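# Two-arm cell for kitting - buy now or wait for next year's budget?

**packrat_dale**

Putting my numbers up because I've stared at them too long and my wife is tired of hearing about it.
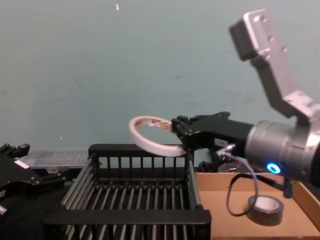
*Tape into the black basket, black roll still in the cardboard tray*

We do small kit packing, mostly shipping supplies and repair bits. Two arms on a bench, parallel grippers, trays on one side and a basket in the middle. I've got a quote from Clunow for the grippers at $2,667 for the pair, and I set aside another $2,000 for everything that isn't an arm or a gripper: mounts, cables, bins, a decent power strip, spare fingers. The arms themselves are already approved (yay!) so please don't talk me out of those. What I want to know is whether the $2,000 is anywhere close, and if I should order before November or let it roll into the next budget.

**Sendora_fan**

Order now. Every time I've let something roll over, it came back with a line through it.

Also your extras number looks fine to me? We spent less than that on our first bench. Bins are cheap. You're using a cardboard tray and it's holding tape just fine.

**mossyoak77**

Gonna disagree with Sendora_fan. Cardboard is fine for a week of messing around, but the walls go soft and then your pick positions drift and you spend a morning re-teaching. Price out real trays, and buy double, so one set can be loaded while the other is on the bench.

The other thing I'd look at is that cable under the gripper. It hangs down in a loop right over the tray. I'd put money in for proper cable sleeves and a few clips up the arm. We skipped that and paid for it in connectors, two of them, plus the downtime while we waited on the mail.

**packrat_dale**

Ok, sleeves are going on the list. I had zero dollars for cable management, which is embarrassing now that I type it out. Do you buy the wrap kind or the zipper kind?

**mossyoak77**

Wrap. Zipper ones are nicer until you need to get one wire out of the middle.

**Younes Slaoui**

I do purchasing for a shop a bit bigger than yours, so take this with that in mind. $2,667 for a pair is okay, not amazing. Ask Clunow if that includes the fingers and the mounting flange. On my last quote from them it didn't, and the flanges were $160 extra. Small money, but it was the kind of small money I had to go back and get signed for, and my boss remembers those trips.

I'd also get a second quote from Plullov even if you never plan to buy from them. Clunow got a lot friendlier with me after I forwarded one.

And split your $2,000 in two lines, one for setup and one for wear parts. If it's all one lump, setup eats it and there is nothing left when the finger pads go.

**Sendora_fan**

Plullov support is awful though. I waited nearly a month for a reply about a bracket.

**Younes Slaoui**

I said get a quote, I didn't say marry them :)

**triệu_bench**

Different question - do you need both arms? If one hand is picking tape and dropping it in a basket, that's a one-arm job. You could buy a single gripper now and put the rest toward a better basket fixture. I run one arm with the little Triệu controller and it keeps up with our packing table no problem.

**packrat_dale**

Fair, and I did think about it. Tape is the easy one. We've also got kits where something has to be held open while the other part goes in, and I'd hate to buy the bench twice. But I hear you on the fixture. The basket is one I had lying around, and the slats aren't great for anything small.

**mossyoak77**

Slats are terrible for small stuff. Put a flat sheet in the bottom before you spend anything.

**triệu_bench**

I'd still start with one. You'll learn what you need from it, and the second gripper will be the same price in spring.

**Sendora_fan**

It will not be the same price in spring lol

**packrat_dale**

Calling Clunow on Wednesday about the flanges and the fingers. Asking Plullov for a quote too, sorry Sendora. If the flanges are extra I'll take it out of setup and hold the wear parts line where it is. Will post the new sheet once I have both quotes.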